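Spare parts belong upright

Most small repair benches store memory modules flat, in a tray or an antistatic bag. I think this is a mistake, and the habit survives mainly by custom.

At the Lurkham bench we went through 148 modules in May. Flat storage cost us time at every pick: labels faced down, edges overlapped, and fingers landed on contacts.
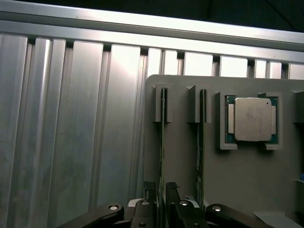

A slot holder grips a module by its edge and leaves the rest open to inspection. Processors need a shallow seat of their own, with the orientation mark in view. The objection is density, and it is fair. A drawer at Idley holds 1,000 parts; a board holds very few. But a drawer is for stock, and a bench should carry only the next job.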